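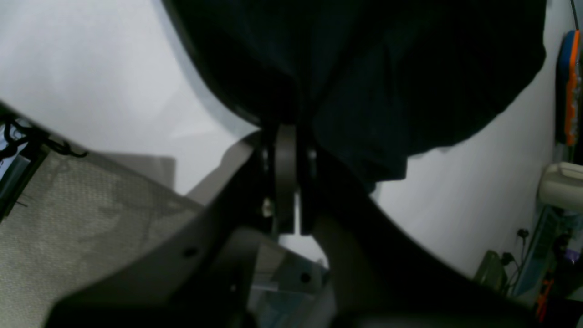

Lametti adds dark shades to Sellia jersey range

Black and navy fabric now dyed to a single fastness standard

Textile finisher Lametti will extend its Sellia range of cotton jersey with two dark shades from August. The fabric is sold by the roll to makers of workwear, school clothing and plain T-shirts, and has until now been offered in white, grey and four mid-tones.

Dark shades on cotton lose colour faster than pale ones, mainly through dye that sits on the surface of the yarn and is never fixed. Lametti has changed the wash-off stage at its Ifans dyehouse to remove more of this loose dye before the cloth is dried. The stage now uses 3 rinses at 80 degrees Celsius, with a soaping agent added at the second. Water from the final rinse is held in a tank and used as the first rinse of the next batch. 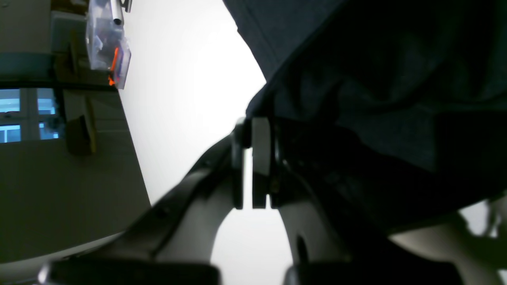 Each batch is dyed as a single lot of up to 400 kg. A sample is taken from both ends of every roll and compared with a master swatch under daylight and shop lighting. Rolls that fall outside the agreed shade band are sold as seconds and do not carry the Sellia label. Customers who need several rolls for one order can ask for them to be drawn from the same lot, and the lot number is printed on the roll ticket and the delivery note.

The jersey is a single knit with a brushed or plain back. Both versions are pre-shrunk. Lametti advises cutters to leave the cloth unrolled overnight before laying up, as tension left over from rolling can pull side seams out of line after the first wash. Garments should be washed inside out with similar colours. Tumble drying is allowed on a low setting.

The trial order, 1,145 metres in the two shades, went to the schoolwear maker Arnau. It was cut and sewn on Arnau's normal lines with no change to needle size or thread. Arnau has since placed a repeat order for the plain-backed version.

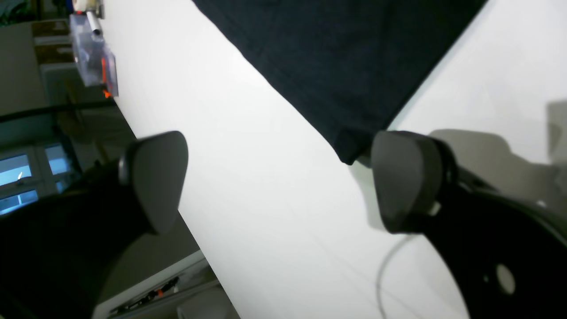

Prices for the dark shades will match those of the mid-tones. The minimum order is one full roll, and part rolls will not be supplied in the first season. Swatch cards showing both shades on both backs are available free of charge to trade customers and can be requested through the Lametti sales office.

Existing Sellia colours are not affected by the change and will continue to be dyed to the current recipe. Stock codes for those colours stay the same.

Notes to editors

Lametti dyes and finishes knitted cotton for the clothing trade. Sellia is its range of plain jersey. Fabric samples are available to the trade press on request.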